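Midano M2 Household Arm on Mobile Base

Maker: Skado
Category: Home and light shop automation
Availability: to order, delivery from April
Price: on request, rental possible

Short summary

The Midano M2 is a single arm with a two-finger gripper, mounted on a wheeled base. It picks up small things from beds, sofas, tables and workbenches and puts them in a bin, a tray or a drawer that you have chosen. It is made for homes, guest apartments and small workshops. It does not climb stairs and it does not cook.

Many customers write to us with the same question: can a machine do my chores already? Our reply is that it can do some of them, slowly, and that the rest still belongs to a person. On this page we try to say clearly which ones are which, so that you can decide before you spend the money.

What the M2 can do today

Clearing of small items. The arm picks up objects with a weight up to 400 grams, if they are not wider than the open gripper. Snack packages, phones, remote controls, socks, toy blocks, pens and small boxes are all in the normal range. You show the arm one time where each kind of object should go, and it keeps this rule until you change it.

Sorting in the workshop. On a flat bench the M2 separates screws in bags, sanding discs, glue tubes and similar goods into up to 4 bins. Loose screws are too small for it. Please keep them in bags or cups.

Putting things on a tray. The arm can set a light object on a tray with a low edge and does not push the neighbors away, when there is a free place of one hand width.

What the M2 can do with some help

Soft surfaces are the difficult part. A table is flat and the arm knows where it is. A bed is another matter: the blanket goes down when the fingers press it, the package moves with the blanket, and the height that was correct one moment ago is wrong now. For this we have developed the Koppel grip mode. In Koppel mode the fingers come down slowly, stop at the first contact and close almost parallel to the surface. The bag is taken by its edge or by a fold, and the fabric stays where it is in most cases.
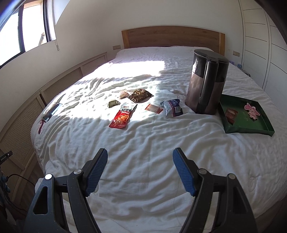 Flat wrappers remain the hardest object in this group. A full snack bag has air inside, so the fingers find something to hold. An empty wrapper lies on the fabric like a leaf, and the arm may need to try again two or three times. If it fails three times, it leaves the object, marks it in the app and continues with the next one. You can then collect the marked objects by hand. We think this is better than an arm which repeats the same movement for half of the morning.

Sunlight also plays a role. Strong light on a white cover makes very bright areas, and in these areas the M2 sees less. Shiny packages have the same problem. Close a thin curtain or start the job at another time of the day. Many users let it run at 4 in the afternoon, and the results are good in rooms with windows to the east.

Phones need your decision. The M2 recognizes a phone and will not touch it when the setting "personal devices" is on, and this is the factory setting. If a cable is connected, it will not touch it in any setting. A cable which hangs over the side of a bed or a table can pull other things down with it, and we did not find a solution that we trust.

What the M2 cannot do

It cannot make a bed. We are asked this every week. To pull a duvet flat you need two hands far from each other, and this product has one arm.

It cannot lift heavy or tall appliances. Air fryers, kettles, coffee machines and similar devices are above the weight limit and often too wide for the gripper. The arm will go around them if there is enough free space. Please remove them from the surface before the start, especially if the surface is soft and they could fall over.

It cannot decide what is garbage. An open bag with food and a closed bag with food are for the M2 the same bag. If you send all snack packages to the trash bin, your full ones will go there also.

It cannot fold clothes, wash dishes, clean glass or take care of pets.

How fast is it?

Slow, compared to you. In our own test room a person cleared a bed with mixed packages in 35 seconds. The M2 needed several minutes for the same bed, and left two flat wrappers. Time is important when you stand next to the machine and wait. It is less important when you are out of the house. Please plan the M2 as a machine that works while you do something else.

From our training department

Lorna Bautista is responsible for the grip training at Skado. She writes:

"When I started, we trained only on tables. The success was high and everybody was happy, and then the first customers put the arm beside their sofa. Now we train on beds, sofas, rugs and car seats. We use real packages from many countries, because the foil is different, the seam at the end is different, and the noise and the stiffness are different too. Small square packets are good for beginners. Crumpled bags are for later. I ask the team to leave the blanket as it is and not to make it smooth, because at the customer it will not be smooth."

Gripper and fingers

The M2 is delivered with two sets of finger pads. The ribbed pads are soft and hold foil and plastic well. The smooth pads are for paper, cardboard and fabric. You change them with the small screwdriver that is in the box. Wash the pads with warm water and a little dish soap every Friday or on any other fixed day, because oil from food packages makes them slippery. Let them dry completely before use. Do not use alcohol.

Spare pads are sold in pairs under the name Nostusham pads. They fit also the older M1.

Technical data

Maximum load at gripper: 400 g
Bins or target places in one job: 4
Height of surface: from floor up to normal table height
Minimum free width for the base: 60 cm
Charging: base station, included
Control: app or button on the base
Languages of the app: English, Spanish, German, Portuguese

Please measure the passage beside your bed before you order. In small bedrooms there is often a cabinet or a wardrobe close to the mattress, and the base does not fit between. In such rooms the arm can work only from the foot side and will not reach the pillows.

In the box

Arm with base, charging station, two sets of finger pads, screwdriver, two collecting bins, one tray, printed quick guide.

Is it the right product for me?

If you rent out rooms and pick up the same kind of small things every day, the M2 can save you a part of this work. If you have difficulty to bend down or reach across a wide bed, it can be a real help, and we recommend the rental for one month first. If you want a machine for the complete household, please wait. We do not have it, and we will not sell you the M2 under this name.

Questions before ordering

Send us two photos of the room and a list of the things that usually lie around. We will reply with an opinion if the M2 can work there, also when the opinion is no.

Related products

Midano M1 (refurbished, limited stock)
Nostusham finger pads, ribbed
Nostusham finger pads, smooth
Collecting bin with lid
Koppel mode upgrade for M1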